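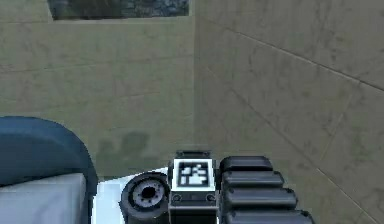 When should I take my first scoop of Arna protein powder?
Any time of day you'll remember it! Most people settle on the half hour after training, but breakfast works just as well.

Section 3: Mixing Your First Shake

Welcome to the fun part. By now you've registered your Plerkside shaker and rinsed it out (Section 2), so let's make something good to drink.

1. Pour 409 ml of cold water or milk into the shaker. The line is marked on the side, just under the Surkberg logo. Liquid goes in first, always!

2. Drop in the wire ball.

3. Add one level scoop of powder. Don't pack it down. The scoop is usually buried near the bottom of a new tub, so dig for it with a clean, dry spoon.

4. Screw the lid on until it clicks, then close the flip cap.

5. Shake hard for 20 seconds. Really go for it, especially with the chocolate, which is thicker than the vanilla.

6. Let the shake stand for 5 minutes so the foam settles.

Note: Using oat milk? Add a splash more. Endang Sitompul, who wrote our recipe cards, likes hers with half a frozen banana, and if you have a blender you should try it at least once.

Caution: Never put hot liquid in a closed shaker. Pressure builds up and the cap can pop open.

Caution: The powder contains milk and soy. If you are pregnant, have kidney trouble or take daily medicine, talk to your doctor before you start.
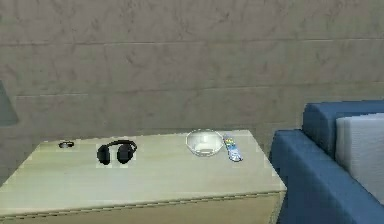 Can I mix a shake at home and drink it at the gym later?
Keep it cold and drink it within two hours, and give it another 15 seconds of shaking before you open the cap. For longer trips, carry the dry powder in the Sadeghi snap-on cup and add water when you get there.

Cleaning up

1. Rinse the shaker, lid and ball right after your drink.

2. Wash all three in warm, soapy water. The shaker is fine on the top rack of the dishwasher; the lid seal should be washed by hand.

3. Leave everything open to dry overnight.

Note: If a smell hangs on, fill the shaker with water and a spoonful of baking soda and leave it until morning. Works beautifully!

Go on to Section 4 for flavor ideas and the two-scoop recipes.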